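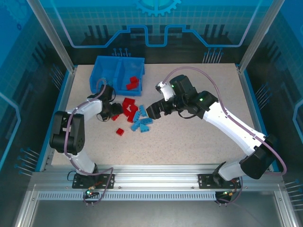
Bac compartimenté

Un bac compartimenté est un récipient ouvert, généralement en matière plastique, dont le volume intérieur est divisé par une ou plusieurs cloisons. Il sert au rangement et au tri de petites pièces dans les ateliers, les magasins de pièces détachées et les écoles.

Construction

Le corps est le plus souvent moulé par injection en polypropylène ou en polyéthylène. La cloison peut être fixe — moulée avec le corps — ou amovible, auquel cas elle coulisse dans des rainures verticales. Les parois présentent une légère dépouille, environ 3 degrés, qui facilite le démoulage et permet l'emboîtement des bacs vides. Un rebord périphérique rigidifie l'ensemble et sert de prise.

Dimensions

Les formats dérivent en général des modules de palette. Le modèle Tiledmont, courant dans les petits ateliers, mesure 293 mm de longueur hors tout pour une hauteur utile de 100 mm. La série Grarkel comprend sept formats superposables, dont deux seulement acceptent une cloison longitudinale.

Codage par couleur

La couleur du bac indique une famille de pièces, un poste ou un état de contrôle. Il n'existe pas de convention universelle : le bleu désigne les pièces conformes chez certains utilisateurs, les encours chez d'autres. Le fabricant Kjærgaard teinte la matière dans la masse, ce qui évite l'écaillage propre aux revêtements peints.

Usages

Le bac à deux compartiments est employé dans la méthode dite du double casier : le premier compartiment est consommé, le second constitue la réserve et son entame déclenche le réapprovisionnement.

Voir aussi

Bac à bec
Casier à vis
Kanban
Système Zulbridge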